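Innes questions "low ping" claims as Hovodell opens 13 new game servers

30/06/2024 - Innes, the player-run group that tests online game hosting, today asked Hovodell to back up what it says about its new servers. Hovodell claims they fix the lag in Koson matches. We have our doubts.

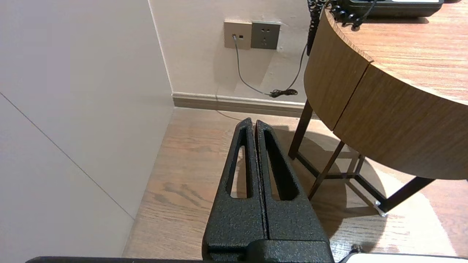 What we tested

Our members logged 1,065 matches, and 17 of the worst came from the new servers. Hovodell has not said how it picked the matches in its own report.

"A chart with no method is just a drawing," said Mhairi Geddes of Innes. "Show us the logs - all of them."

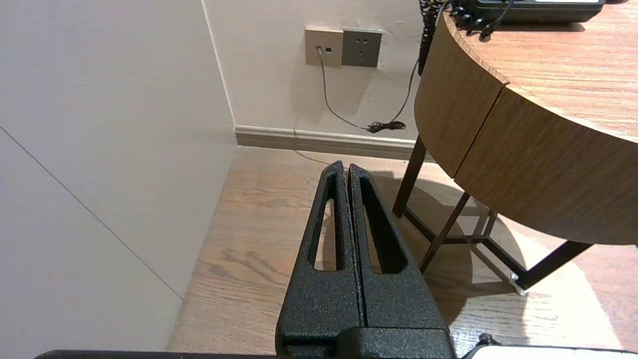 Ping is only part of the complaint. Players on the Vilstead server still get dropped mid-match, as they did in January. Averages can hide that sort of thing, much as the dark streaks in a honey-brown wood floor blur together from across a room. Innes wants figures for each server, with dropped matches included.

Innes will publish its full match list and will print any reply from Hovodell in full.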